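Dye bench, 6/2/22

Prititz batch, second try at the weld yellow. First try in March came out dull and I blamed the plant. Now I think it was the water.

Stock: dried weld from the Sirnthorpe plot, last year's cut, stems and tops together. Chopped short with the garden shears. Soaked overnight in the enamel pot, lid on. Cotton is the same plain weave as before, cut from bolt 3748, scoured with soda ash on Tuesday and left in a bucket of clean water. Mordant is alum acetate from Luik, new bag.

Dry weight of cloth 100 g. Mordant at 6 percent of that, so 6 g, stirred into a little hot tap water first and then topped up. It still clumped. Next time use a jar with a lid and shake it.

Pot filled to 3000 ml and brought up slowly. I kept it under a simmer the whole time. The thermometer clip is loose again and slides down the side, so I held it by hand for the readings. They are on the sheet taped inside the cabinet door. 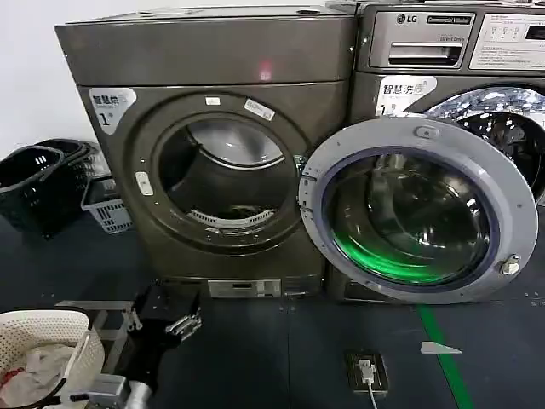

Anjani Ginting wants chalk in the pot. She says weld does better in hard water, that the Clumorley supply is soft, and that her own swatches from the Sirnthorpe well were brighter with no additions at all. She would put in a pinch at the start, before the cloth, and leave everything else alone.

Split the cloth in two on the strength of that. Piece A in plain tap water, piece B with chalk. Same pot size, same burner setting, B started after A came out because there is only one good burner.

Piece A: pale straw after the first half hour, not much change after that. Small blotch near one corner where the cloth floated up over the liquor. I should have weighted it.

Piece B: stronger from the start and a bit greener while in the pot. Even all over. Left both to cool in their own liquor.

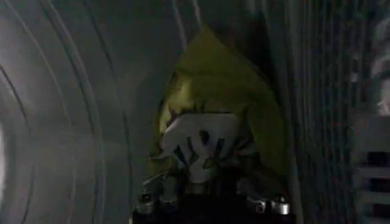 Strained the spent weld through the coarse sieve and kept the liquor in two jars, labeled A and B. It won't keep long. If there is time tomorrow I'll run a scrap of wool through each, and dip half of each scrap in the iron pot afterward to see how far it goes toward olive.

Light test strips cut from both pieces, half of each covered with card, up in the south window. Leave them alone until the end of the month please.
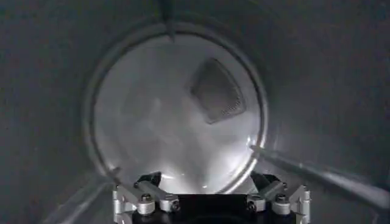

Lyle Dunleavy read this over and asked for a third piece with the mordant left out, so there is something to compare the chalk against. Otherwise, he said, the brightness could be the second pot getting longer heat. Fair point - I did not time the heating on B as closely as on A.

To do: piece C, no alum, with chalk. Time all of it. Fix the thermometer clip. Order more soda ash, down to the last scoop.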